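4. Folding and putting away the small garments

This section is for the person who folds the Skurkon small hooded garments and puts them in the basket. Please read section 3 (Washing and drying) before you begin. The garments for this work must be fully dry. A garment which is still damp at the hood goes back to the drying line.

4.1 Preparing the table

Any flat table with a smooth top is suitable. A table with a cable hole can also be used, but do not fold over the hole. Cords and small buttons like to go into it, and you will notice only when you pull.

1. Wipe the table with a dry cloth. Do not use furniture polish on the same day, it leaves marks on the pile.
2. Check that the table does not move when you lean on it. If it moves, fix the legs first.
3. Put the basket on the table at your left side, towards the back. If you are left-handed, you may put it at the right side and read the steps in mirror.
4. Leave 100 mm free between the basket and the place where you fold.
5. Look inside the basket. Remove lint, paper labels and pins.

NOTE: The basket must have holes in the walls. In a closed box the garments keep the smell of the detergent for a long time.

CAUTION: Do not load the basket with more than 3,000 g. The handles are made for lifting with both hands, one at each short end.

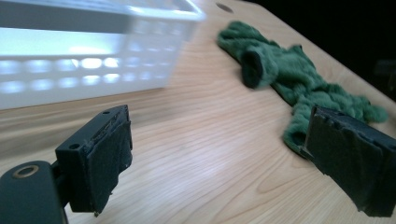 4.2 Opening the garment

Garments coming from the dryer are usually twisted. Do not try to fold a twisted garment. It takes less than a minute to open it, and the fold will then stay.

1. Take one garment only. Put the others aside on a chair, not in the basket.
2. Find the two sleeves. Sometimes a sleeve is turned inside. Put two fingers in the body, take the cuff and pull it out slowly.
3. Find the hood and turn it away from you.
4. Lay the garment in the middle of the table with the front side down.
5. Pull both sleeves out to the sides, first the left one, then the right one. Hold by the cloth near the sleeve and not by the end of the cuff. The stitching of the cuff is the weakest place of the garment.
6. Take the two lower corners and pull them gently towards you, both at the same time, until the back is straight. Small wrinkles may stay. 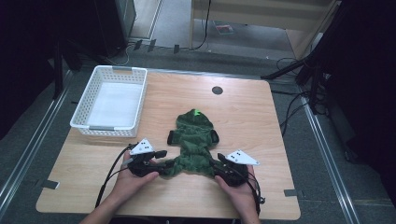 Figure 2. Garment laid out with the hood to the far side and the sleeves to left and right. Basket at the left.

If the garment slides while you pull, you are pulling too strong. Let it go, move it back to the middle and repeat from step 5. Do not hold it down with a heavy object. In our Vedby workshop somebody used an iron for this (cold, but still), and the mark of the plate did not go away even after a second wash.

CAUTION: Do not stretch the hood opening. The edge has an elastic thread inside. When this thread is broken the hood falls over the face of the wearer and the garment can be used only for cleaning.

4.3 Folding

The fold is the same for all sizes. With the two smallest sizes please leave out step 3 and go directly to step 4.

1. Fold the left sleeve over the body. The cuff shall come to the middle line.
2. Fold the right sleeve in the same way. The cuffs may lie one on the other.
3. Fold the left side and the right side to the middle. Press with the flat hand, not with the fingers.
4. Fold the hood down on the body. Do not roll it.
5. Take the lower edge with both hands, lift it a little and bring it up to the neck.
6. Turn the parcel over, so that the hood side is down.

NOTE: In the older edition of this guide, step 4 came after step 5. Both ways give the same size of parcel. We changed it after a letter from Edin Kelmendi, who observed that the hood opens again if it is folded last. We thank him for his remark. 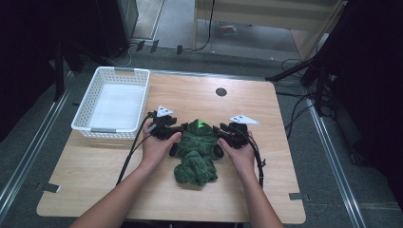

Thick garments do not always obey. If the cloth makes a heap between your hands in step 5, stop there and do not press it flat by force. Open it again and look for the top before you start from the beginning. On a dark green garment this is easy, as the small bright green patch on the upper part can be seen well even when all the rest is bunched together. On the brown and the grey model you have to feel for the seam of the hood with the thumb. Bring this part to the far side of the table, pull the sleeves out once more and repeat the steps without hurry.

A good parcel keeps its form when you take your hands away. If it opens a little at one corner, this is acceptable. If it opens completely, the sides were probably not brought to the middle in step 3.

4.4 Filling the basket

1. Lay the first parcel flat on the bottom of the basket, close to a short wall.
2. Continue to the other short wall, then begin a second layer.
3. Put large sizes below and small sizes on top.
4. Stop when the parcels reach the rim. Nothing shall stand over it.

For the smallest size the basket takes 14 parcels. For the other sizes see the table at the end of this guide.

CAUTION: Do not press the parcels down to make place for one more. Start a new basket.

Baskets may be stacked on a shelf, up to 4 high, only if nothing stands over the rim. Do not stack baskets on the folding table.

4.5 Storing

Keep the baskets in a dry room, away from the radiator and from direct sun. From March, when the heating is lower, please check the bottom basket for moisture each time you take from the shelf. A garment which has been stored for the whole winter should be opened, shaken and folded again before it is given out. The line of the old fold disappears after some hours of wearing.

If you find a loose thread when you open a garment, do not pull it. Cut it with small scissors and leave a short end. For an open seam, use the repair slip (section 6) and send the garment to Stojanovska, repair desk.

Questions on this section: Arben Vasić, Porov office, mornings from nine. Please have the size label of the garment ready when you call.

Continue with section 5, Giving out and taking back.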